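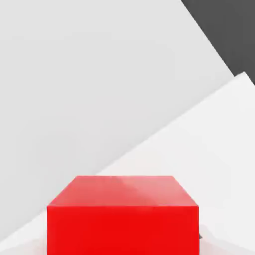 22 Dec 2018

Block pose estimator, sim only. Anouk's new checkpoint against the old edge-fitting code.

Short version for whoever reads this before the meeting: I don't believe the headline number yet.

Anouk Hendriks trained on the second batch of renders and reports a median position error of 9 mm on held-out images, yaw error "negligible". Held out from what, though? The held-out set comes from the same generator with the same lights and the same three background tones, only a different seed. I asked for the split script and it shuffles individual renders. Neighboring camera poses from one run can land on both sides. So the first job today was to split again by run and evaluate again.

Done. 2959 renders in the batch after dropping the ones where the block is entirely out of view. Split by run, retrained overnight on the Bodason machine, same config, same number of epochs. Median error went up, which I expected, and the tail got a lot fatter, which I didn't. Plots are in the Skastura folder under resplit. Please don't average them with the old ones, the axes are different and I haven't fixed that.

Looked at the worst cases by hand, sorted by error. Most of them are close views, where the block runs out of the bottom of the image and there is one top face, one front face and not much else to go on. If the lower edge isn't visible you can't read the height off the picture. You get the top far edge, the crease, two slanted sides, and then you are trusting the known block size to settle the depth. The old edge fitter at least admits this: its covariance blows up along the viewing ray. The network gives a nice confident number and is sometimes off by half a block.

Rizal Raju's suggestion was that the network has learned "how much red" as a stand-in for distance. Cheap to test. I took 104 close views and rendered them again with the block scaled up a little and moved back to cover close to the same area. If it reads geometry from the perspective of the top face, the estimate should move back with the block. For the most part it didn't move. I'd call that a point for Rizal, but the change in perspective is small at these distances and I wouldn't hang a paper on it. Needs a bigger scale range. Also needs somebody other than me to check the render script, I had a sign error in the camera offset in March and it took days to surface.

Second thing I don't like is the highlight. The top face has a soft pinkish patch where the light catches it, and it shifts when the camera moves. With one light at a fixed position, that patch is a very good clue to where the camera is relative to the block. Our real bench has ceiling panels and a window. Turned specular off in the renderer for the same 104 views and yaw got worse on a good share of them. Position hardly changed. So yaw being "negligible" is partly the light talking.

Edge fitter, same images. It does badly where the pale support surface meets the gray behind it, since it picks up that long diagonal as a block edge when the contrast threshold is low. Raised the threshold, problem mostly gone, but then it loses the crease between top and front on some of the brighter renders. Same tradeoff as always. Color mask first and edges second fixes both, in sim, with a red block on neutral gray, which proves very little. I put it in anyway behind a flag (mask_first, default off).

Timing: 1000 calls each through the Horkemik wrapper. Both are well under the control period, so I'm going to stop hearing arguments about speed from either side.

What happens with the planner: the grasp planner takes the pose as exact. There is no field for uncertainty in the message. Whichever estimator we pick, a bad close-range depth goes straight through to the approach height and the planner will happily plan into the table. I tried passing the fitter's covariance along in the Tang message as an extra array and the planner ignores it, as designed. Until that changes I'd freeze the estimate at the last view with all of the top face and the bottom front edge in the image, and go open loop from there. Ugly, but it's what I would trust on hardware.

To do
- Vary the light position and count per run. Anouk has the generator, I'll send her the ranges I'd like.
- Scale test again with a wider range.
- Add a covariance field to the pose message. Rizal to look at what breaks downstream.
- Take the 9 mm figure off the wiki, or at least write the split next to it.
- Nonred blocks. Even one blue one would tell us something.

Left the resplit job's checkpoints on Bodason, don't clean the scratch disk yet.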